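Can a home robot clear a cluttered table yet? Coins, wrappers, pens, that kind of thing

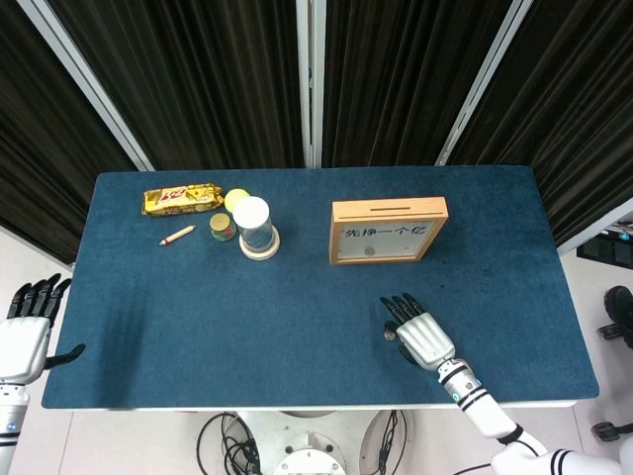

I run the back counter at a small repair and alterations shop, and the chore that eats my evening is the table. By 6 p.m. it has snack wrappers, loose change, jars, pencils and whatever customers leave behind. Coins go in a coin bank, trash goes in the trash, the rest goes back on a shelf. It takes me half an hour because I keep getting interrupted.

I have been reading about two-armed robots with real fingers, and I have seen one holding a coin by a coin bank on a felt-covered table. That is close to what I want. What I can't tell from reading is whether a machine could do my whole table without me standing there. My surface is cloth too, a heavy felt, if that matters. I am not looking to buy this month. I would like to know if it is worth saving for or if I should forget it for a few years.

I did ask Wudo and Brusico by email. Wudo sent a brochure. Brusico has not answered.

Posted by threadcounter

Remedios Umali

I did packing line support for a long time and now do setup work for small shops, so take this as one person's view.

Split your chore into parts, because they are not equally hard.

Large light things, like a ball or a jar with a lid, are fine. Most arms with a decent hand will pick those up and put them where you say, as long as the place is the same every day.

Wrappers are harder than they look. Foil is shiny, so the depth reading can be off, and it changes shape when you squeeze it. Clear containers have a similar problem with the cameras.

Coins are the worst of your list. Lifting a flat coin off a hard counter is miserable for a robot hand. Felt helps a bit because the fingertip can press in and get under the edge, so keep your felt. Then there is the slot. The coin has to be turned on edge and lined up with an opening not much wider than it is. On a Flanovetti hand I worked with last December, we ran 100 coin drops into a box with a slot in the top and got 80 in. The box was clamped down and the coins were all the same size. Mixed change would have done worse.

Eighty sounds good until you think about the other twenty. Some hit the rim and rolled onto the floor, and the robot carried on as if the coin had gone in. Somebody has to pick those up.

If you want to make the job easier for a machine, swap the slot for an open dish. You could empty the dish yourself once a week. I would also put the pens in a wide cup.

My answer for your case is wait. For one fixed task, done the same way each time, you could get something useful now. For a table that is different every night, you would be standing there watching it.

gil_in_receiving

No. We had a Ragab arm on trial for 3 weeks and it was slower than the new guy. Get a bin and sweep everything into it.

oldbenchhand

I mostly agree with Remedios but I would not tell you to forget it. Speed matters less than people think if the shop is closed. If it takes two hours at night to do what you do in half an hour, you are home by then anyway.

What I would ask any seller is to run your table, with your stuff, and let you mess it up between runs. Bring a box of your own junk. Don't accept a video. Ask what happens when it drops something, and ask who fixes a finger and how long that takes. Our replacement fingertip was on order for about six weeks.

Also check your floor space. You need room for the base and the cables and still have to get your chair past it.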